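自作ハンドグリッパー「Prova」 共用工房持ち込み前 点検表(コメント付き)

2024年3月28日(木) 第2版 対象:Prova本体、駆動基板Kong、制御ソフトSkastance 作業場所:共用工房Skulleck 木目天板の作業台
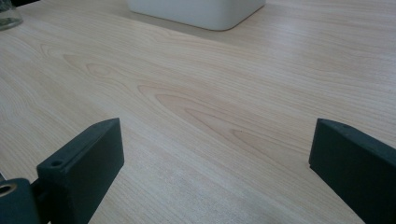

第1版を読んだ利用者からは、指の平行度より先に開き側の端点を見るべきではないか、端点がずれたまま平行度を合わせても締め直しで狂う、との指摘が届いている。本版ではこれを採り、端点の確認を項目2に繰り上げた。平行度は項目3。

判定の記号:○ 合格/△ 条件付き/× 使用不可/- 対象外

1. 電源を入れる前
1-1 非常停止ボタンの戻り ○
1-2 電源線の被覆、端子の緩み ○
1-3 Kongのヒューズ定格 ○
1-4 アース線の導通 △
コメント:1-4は圧着端子のかしめが浅い。引張で抜けはしないが、次回までに打ち直す。それまでは無人運転をしないこと。

2. 開閉端点
2-1 全開で指同士、指とリンクの干渉なし ○
2-2 全開時のエンコーダ値 ○(1,886カウント)
2-3 全閉時に指先の片当たりなし ○
2-4 電源再投入後の原点復帰 △
コメント:2-4は一度だけ原点を取り損ねた。再現せず。Skastanceのログには該当時刻の記録がない。ログの保存間隔を短くして様子を見る。

3. 指(左右)
3-1 内側の面の平行度 ○
3-2 内側の面の割れ、層の剥がれ ○
3-3 先端側の小穴まわりの白化、ひび ○
3-4 指の根元の固定ねじ、緩み止めの塗布 ×→○
コメント:3-4は右指側で塗布漏れ。ねじを外して脱脂、塗布のうえ規定トルクで再締結。合いマークも引き直した。左指側は異常なし。先端側の穴は左右とも1個で、パッドを貼る場合も塞がないこと。内側の面は濃い灰色の艶消しのままとし、研磨は禁止。パッドなしで試験した値と比較できなくなる。

4. 支持部とリンク
4-1 丸穴の縁(金色の輪の部分)の浮き、偏摩耗 ○
4-2 軸のがた(手で左右に揺する) ○
4-3 指と支持部の隙間に異物なし ○
4-4 給脂 -
コメント:4-3は必ず電源を切り、エアで吹かずに刷毛を使う。切粉が奥へ入る。

5. 作業台まわり
5-1 天板の切粉、油の拭き取り ○
5-2 指の開閉範囲に物を置いていない ○
5-3 ガラス容器、白い容器は開閉範囲の外 ○
5-4 作業灯の反射 △
コメント:5-4、天板の表面に淡い照り返しが出る。目視点検には支障なし。光学センサを下向きに付ける場合は、台上に艶消しのマットを敷いてから閾値を決めること。5-3の容器は、把持試験に移る段階でさらに台の端まで寄せる。

6. 動作試験
6-1 無負荷の連続開閉 700回 ○
6-2 試験後の駆動部温度 ○
6-3 過電流での停止 ○
6-4 通信断での停止 ○
6-5 把持試験 未実施
コメント:6-3は指の間に硬質ゴムの丸棒を挟んで確認した。手指での確認は禁止。6-1の途中、26回目で一度異音あり。止めて調べたところ、ケーブルの結束バンドの切り残しがリンク裏に触れていた。切り詰めて最初からやり直し、以後は異音なし。

総合判定:△(条件付きで持ち込み可)
条件:立会者を置くこと。1-4と2-4の処置が終わるまで把持試験に進まないこと。

次回点検は9月。指を新しく印刷した場合は時期を待たず、項目2、3、6をやり直す。旧い指は型番を消さずに保管箱へ入れる。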